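**Gripper stops high after finger swap on the towel cell**

Fitted new fingers on the Florska arm in April. Z reads 12 mm above the felt on touch-off. Is it the tool offset?

— dirnlow70

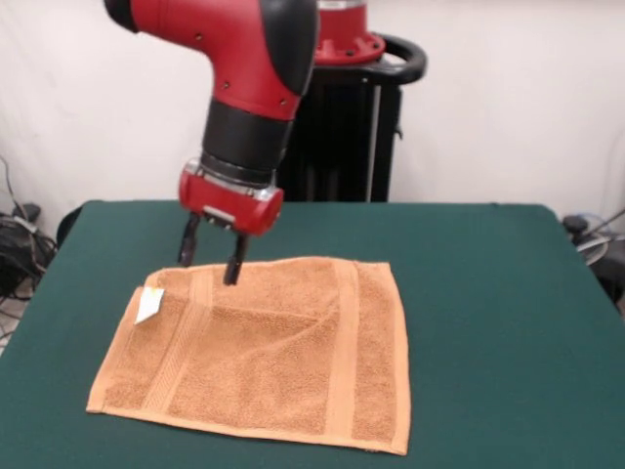 **Parsons**
Tool offset, most likely. Don't touch off on the terry: the loops compress and the reading drifts. With one fingertip down near the towel's top edge and the other in the air, you're also measuring a single finger. Clear the felt, close the gripper, teach Z again.

**stirura_161**
Same here, reboot fixed it.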